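Deming Xie
July 29, 2026

Equipment budget thread. We have to submit numbers for next year by October, so I'm putting the gripper line out where the rest of the Pultville group can argue with it.

The big item is one more hand-held gripper from Jomarska. Quoted at $3495 with the mount and the cable. Shipping from Pandbridge is extra and they won't fix that price until we order.

The small item is finger pads. A replacement set is $118. Last year I put down zero for pads and had to move money out of travel to cover them. The left finger on this one is due for a set.

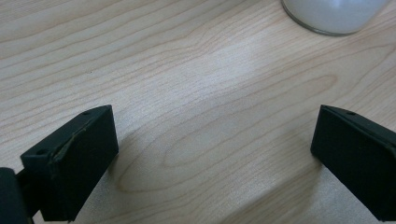 Ambaye: Why not get the spare pads bundled with the new unit? They gave us a discount on the last order when we asked before the quote was final.

Good point, I'll ask. The quote is still open. If they say no, I'd still buy two sets up front and keep them in the drawer.

On how often to replace them: my plan is to check at 300 grasps and swap at 1000, whatever they look like. The strip along the edge of the left finger is where I check first. If it has started to lift, it goes on the list.

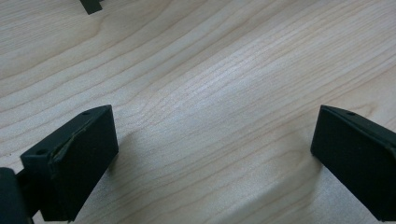

So the draft has one new gripper, two pad sets, and a line for shipping that I'll fill in when I have a real number. I left out a second table. We can share the one we have if people book it.

Still missing is a price for screws and a decent driver. Send me a part number if you have one you like.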